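Saturday, late evening

I want to write this down before I sleep, because tomorrow I will remember only the tired feet.

The choir sang today in the church hall on Addo Street, our first concert since I joined. Three months ago I could not read one line of music. Anoma Ekanayake, who stands beside me in the altos, put small pencil arrows in my book, up and down, and I followed the arrows more than the notes. I think our conductor knows this. She looked at my book at the break and said nothing, only smiled.

In the morning I was very nervous. I cleaned the kitchen two times. I ironed the black blouse and then I saw that it has a mark near the collar, so I ironed the other one, which is a little too warm for a full hall. I ate half a banana. At two o'clock I walked instead of taking the bus, and I sang my part quietly the whole way, and a man with a dog crossed to the other side of the road. I do not blame him.

The hall was cold when we came in. Arlindo Aguiar was carrying chairs with the basses, and he said they had put out 71, and that in past years half of them stayed empty. I hoped a little for the empty ones. But people came, and kept coming, and by the time we lined up in the corridor I could hear them through the door, coughing and moving their coats.
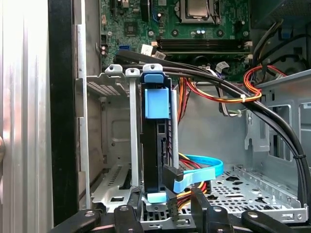 The first song went too fast. We all felt it. The sopranos ran away like children and we ran behind them. In the second song, the slow one from Bulgaria, it became better. Marin Todorova had taught us the words for weeks, with her hand in front of her mouth to show how the sound should stay dark, and today I did not think about the words at all. I looked at the clock on the back wall and the words came by themselves. At the last chord I felt it in my teeth. I have no better way to say it in English, and in my own language I am not sure I have one either.

I made one mistake that I know of. In the fourth song I came in one bar early, alone, quite loud. Anoma pressed her elbow against my arm and I stopped, and then I came in again with everybody else. My face was burning until the end of the page. Afterwards I said sorry to Melur Teoh, who was standing in front of me, and she had not noticed. Or she is kind. Both are possible.

There was tea after, and a lemon cake with too much sugar. We collected 600 dollars for the new heating, so maybe next winter I can wear the thin blouse. An old lady held my hand and told me she had sung alto in this same hall when she was a girl, and that the altos never get the tune. I told her I like it so - to be in the middle, with sound on both sides.

I must ask about the Tuesday practice, if it is on or if we have a week of rest. I must also give back the black folder, and wash the blouse. My throat is a little sore. I wrote to my sister about the early bar and she has already answered with four laughing faces.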